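# Lost-property table opens at Cultine reading rooms

Visitors who left something behind at the Cultine reading rooms over the past year have until the end of January to come and claim it. The rooms, on the ground floor of the old Aitken building, have cleared out the cupboard where found items were kept, and the contents are being set out a few at a time on a table in the main hall.

According to the list kept at the front desk, 176 items were handed in last year. Most were umbrellas, gloves and phone chargers. Umbrellas and gloves have been moved to a rack by the entrance, where anyone can look through them without asking. Everything else goes through the table.

"People don't come back for a book or a remote control," said Setsuko Matsuda, who manages the rooms. "They assume it's gone. Then it sits in our cupboard until we need the shelf."

Items go out in small batches so that staff can match each one against the list. A batch stays on the table for two hours, then goes into a labeled box and the next one comes out. Boxed items can still be claimed at the desk, but it may take a few minutes to find them.
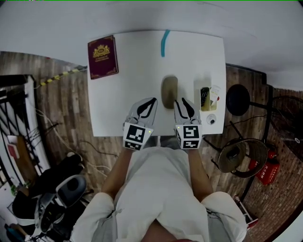

Larger pieces are being handled separately. Anyone missing a folding chair, a suitcase or a child's scooter should ask at the desk, as these are stored upstairs and will not be brought down to the hall.

To claim something, visitors should be ready to say when they think they lost it and give a detail that would not be obvious to someone passing the table. For books, a name inside the cover or a note in the margin is enough. Loose papers will be handed over only after staff have checked a name or an address. Wallets, keys and bank cards are not part of the display and were passed to the town office when they were found.

Sachiko Hattori, a retired teacher from Pollar, came in on the first morning for a dictionary she had given up on last spring. She left with the dictionary and a scarf she had forgotten she owned.

"I only walked over for the one thing," she said. "I'd already bought another scarf."

Matsuda said some 30 items had been claimed so far, more than she expected. She has asked regular visitors to pass the word to people who have moved away, and staff will mail small items if the owner pays the postage.

The table is open from 10 a.m. to 4 p.m. on days when the reading rooms are open. Anything unclaimed at the end of the month will go to the Plerside thrift store – except for handwritten notebooks and photographs, which the rooms will keep for another two years. Questions can be left at the front desk.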